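Senura 冷压印加果油软胶囊　60粒装

本站使用 Cookie 以保存购物车内容和语言设置。继续浏览即表示您同意我们的 Cookie 政策。［接受］［仅必要］

Senura 印加果油软胶囊以印加果种子冷压所得的油为唯一油脂来源，每瓶60粒，每日2粒，一瓶正好服用一个月。产品属于膳食补充食品，适合平时很少吃鱼、坚果和亚麻籽的成年人，也适合不习惯鱼油气味的人。产品不含鱼类成分，胶囊外壳采用植物来源的改性淀粉，素食者可以食用。

原料

印加果又称星油藤，大戟科木质藤本，果实通常呈星形，成熟后由绿色转为深褐色。种子含油量高，油中以亚麻酸和亚油酸为主，另有少量油酸和天然生育酚。这类油对光和空气比较敏感，存放不当时容易出现哈喇味，因此从压榨到灌装的间隔越短越好。

本品所用的种子来自 Trultdale 合作种植区。果实在藤上自然干燥后采收，脱壳、去杂，再按水分分级。水分偏高的种子退回晾晒，不与合格批次混合。种植区负责人 Paweena Kaewsai 每季向我们提交采收记录，记录中包括地块编号、采收日期和晾晒天数。客户如需查询某一批次的来源，可把瓶底批号发给客服，我们会提供对应的地块信息。

每年4月的一批种子油色略浅，气味更淡；雨季之后的批次油色偏金黄，带一点青草味。两者均在内控标准之内，属于正常差异，不作为退换理由。

生产

压榨由 Prothero 工厂完成。种子不经焙炒，直接进入螺旋压榨机，出油后静置沉降，再经板框过滤。整个过程不使用溶剂，也不做脱臭处理，所以油保留了原本的气味，剪开胶囊可以闻到类似生豆子的味道。部分首次购买的客户会把这种气味误认为变质。变质的油闻起来像旧油漆或蜡笔，入口发苦、刺喉，与豆腥味区别明显。

过滤后的油充氮保存，取样检测酸价和过氧化值，合格后送往胶囊车间。胶囊灌装后干燥、选丸、抛光，之后计数装瓶。车间主管 Joar Wikström 负责每批放行，放行单与留样一起保存至保质期结束后一年。

规格

品名：Senura 印加果油软胶囊
装量：60粒／瓶
胶囊形状：椭圆形
胶囊外壳：改性淀粉、甘油、纯化水
内容物：冷压印加果油
添加物：天然维生素E（作抗氧化用）
包装：塑料瓶，旋盖，瓶口铝箔封膜
整箱：360瓶
保质期：未开封24个月，开封后建议3个月内用完
储存：阴凉干燥处，避免日光直射

本品不添加香精、色素和甜味剂。生产线同时加工芝麻油产品，虽有清洗程序，对芝麻严重过敏者仍不建议食用。

食用方法

成年人每日2粒，随餐或餐后用温水送服。空腹服用时，少数人会感到轻微反胃，改为晚餐后服用一般可以缓解。漏服一天不需要在第二天加倍。

不喜欢吞咽胶囊的人可以剪开胶囊，把油挤入酸奶或凉拌菜中。请不要加入热汤，也不要用来炒菜。剪开后的油应立即食用，不宜留到下一餐。

13岁以下儿童不建议食用。孕期和哺乳期女性、正在服用抗凝药物的人、近期准备手术的人，请先咨询医生或药师。本品不能代替药物，也不能代替均衡饮食。

开封与存放

首次打开时，先拧下瓶盖，揭去铝箔封膜，再把瓶盖拧回。若收到时封膜已经破损或缺失，请不要食用，保留原瓶并联系客服。

瓶内有一小包干燥剂，请留在瓶中，不可食用。取胶囊时手要干燥，最好先倒在瓶盖里，再取用需要的粒数。湿手伸进瓶口容易使胶囊粘连。

夏季室温较高时，胶囊可能变软，或有几粒粘在一起。把整瓶放入冰箱冷藏室半小时，再轻轻敲动瓶身，一般可以分开。外壳没有破损就不影响食用。若瓶壁有油迹，说明有胶囊渗漏，请把渗漏的挑出丢弃；数量较多时可申请换货。

不要把瓶子放在灶台旁、窗台上或车内。浴室湿气重，也不合适。外出携带时建议使用小药盒，只装几天的量。横放对密封没有影响，但瓶盖需要拧紧。

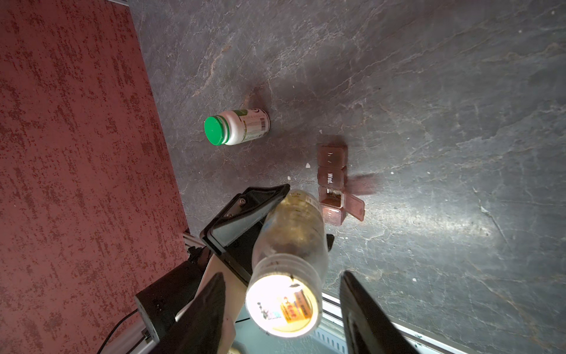

订购与配送

单瓶和三瓶装可在本站直接下单。单瓶按标准运费计算，三瓶装免基础运费，偏远地区另收附加费，结算页面会显示具体金额。付款后次个工作日发货，星期五下午三点以后的订单顺延到下周处理。

整箱采购请通过经销渠道办理。Skasar 负责本品的仓储和批发，接受药房、健康食品店和企业福利采购。整箱订单不拆箱，不同批号不混装。首次合作需提供营业执照复印件和收货地址，通常两个工作日内答复。批发价不在网页公布，按年度采购量报价。

退换

未开封产品在签收后14天内可以退货，运费由买方承担。封膜破损、漏发、错发或到货时剩余保质期不足一年的，由我们承担往返运费并补发。申请时请附上订单号、批号和外包装照片。

已经开封的产品，除质量问题外不接受退货。对气味有疑问时，请先把批号告诉客服，我们会取出同批留样比对，再给出处理意见。

常见疑问

与亚麻籽油胶囊可以同时吃吗？
可以，但两者主要脂肪酸相近，一般选一种即可。

与鱼油有什么区别？
鱼油直接提供EPA和DHA。印加果油提供的是亚麻酸，人体只能将其中一小部分转化为EPA和DHA。医生明确要求补充DHA的人，请按医嘱选择产品。

胶囊颜色深浅不一，是否混了批次？
同一瓶内均为同一批次。胶囊壳厚薄稍有差别，透光时颜色看起来会不同。

瓶子能回收吗？
瓶身和瓶盖可按当地塑料类回收，干燥剂请单独取出。标签遇温水容易揭下。

冬天油变浑浊怎么办？
低温下油中少量蜡质会析出，回到室温后恢复清亮，不影响食用。

订阅我们的邮件，获取新品和补货通知。您可以随时退订。［输入邮箱］［订阅］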